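Two Arms, One Pen Case: Open Day at the Gatura Workshop

A robot arm is a row of stiff parts linked by joints. Each joint has a motor inside it. When the motor turns, everything past that joint moves too. Your own arm works in a similar way, with a shoulder, an elbow and a wrist.

On the Tuesday open day, visitors to the Gatura workshop can watch two robot arms at one table. The demonstration starts at 2 and lasts 9 minutes. It is repeated all afternoon. Visitors stand behind the line on the floor while the motors are on.

The task is called Bresis. The arms have to put pens into a case and close the lid. A person can do this without thinking. For a robot it must be split into small steps:

Find the pen.
Move the gripper over it.
Close the fingers.
Lift.
Carry the pen to the case.
Open the fingers.

A gripper is the robot's hand. The ones used for Bresis have two fingers, which can open wide or squeeze together. The fingers must close far enough to hold the pen and must not press so hard that it slips out sideways.

Pens are difficult objects. They are thin, they roll, and they can point in any direction. The gripper has to line up with the pen before it closes.
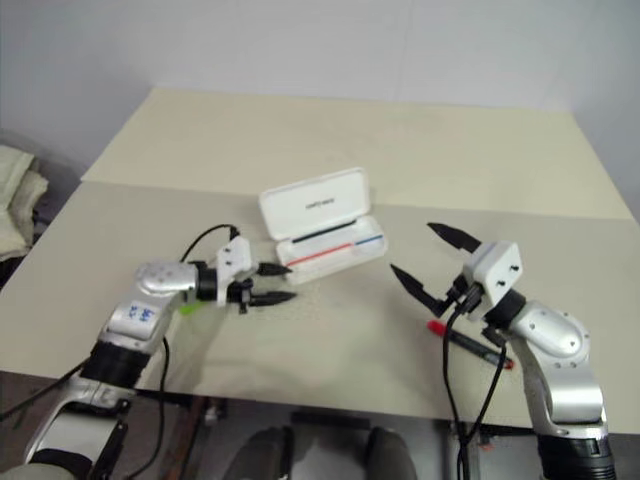

Two arms at the pen case. One pen with a red cap is still on the table.

Cables run along the outside of each arm. They need enough slack to let the joints bend. If a cable is too short, it pulls tight and the arm cannot reach.

Why use two arms? One can hold the case steady while the other works. The program that keeps them from bumping into each other is called Zarkon. It checks the position of both arms before every move.

Words to know
Joint: a place where an arm bends or turns.
Gripper: the part that holds things.
Slack: extra length in a cable.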